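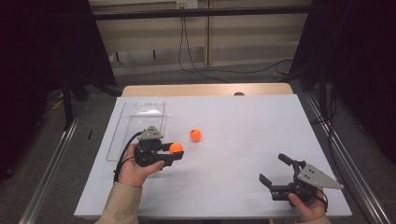
I finally made it out to the Malý open house in Vinisdale, and my feet are still mad at me. The place makes pipe fittings and small pumps, and they let you wander pretty much the whole floor — foundry side too, if you borrow boots (mine were a size too big!).

Dagmar Kopecký took our group through the test bay. Every pump body gets filled, pressurized and left to sit for 20 minutes before anyone looks at the gauge again. They had shipped 1,195 of the Pristura line so far this year, she told us, and the one on the stand was going to a dairy in Denen. I asked about seal kits for the older models, and yes, they still stock them, just not the brass-bodied ones. Bummer, I have two of those.

The machining hall was loud and smelled like cutting oil, and I loved it. I got to hold a raw impeller next to a finished one, and the difference in weight surprised me.

Lunch was goulash in the loading dock. Parking is on the gravel lot behind the paint shop, so go early — by ten it was full and I ended up down by the creek.

Last updated: December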